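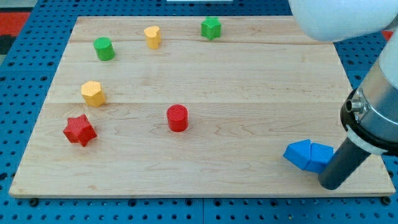 Arbeitsplatz mit Ahornplatte und Formensatz, Werkzeug an den blauen Prismen

Start | Produkte | Support | Meine Tickets

Ticket 242 – Schiebe-Kit Plillis, Werkzeug bleibt an Bauteilen hängen
Status: wartet auf Kunde

Hallo liebes Support-Team von Stevwood,

erst einmal vielen Dank für die schnelle Hilfe im April, das Kit macht uns nach wie vor große Freude! Jetzt haben wir aber doch wieder eine Frage. Beim Zusammenschieben der beiden blauen Dreiecksprismen bricht der Ablauf immer wieder ab, meistens mit Meldung 35 (Querkraft zu hoch). Mit den Zylindern, rot wie grün, läuft alles wunderbar, auch das gelbe Herz macht keinen Ärger. Die Platte sitzt fest auf dem Lochtisch, die schwarzen Knöpfe an der Vorderkante habe ich nachgezogen – daran liegt es wohl eher nicht. In Tamov ist noch das Standardprofil geladen.

Herzliche Grüße
Kipchumba Mwakyusa

Antwort Support, 9 Uhr:

Guten Morgen Herr Mwakyusa, schön, wieder von Ihnen zu lesen, und danke für die gründliche Beschreibung! Das Standardprofil fährt recht tief an, und bei den schrägen Flächen der Prismen verkantet das Werkzeug dann gern. Bitte laden Sie in Tamov das Profil »Temba«, heben Sie die Anfahrhöhe um 3 mm an und referenzieren Sie den Arm einmal neu. Lassen Sie zuerst nur ein Prisma schieben – wenn das klappt, nehmen Sie das zweite dazu. Falls Meldung 35 trotzdem kommt, schicken Sie uns bitte das Protokoll aus dem Ordner »Kraft«.

Kontakt | © Stevwood | Nach oben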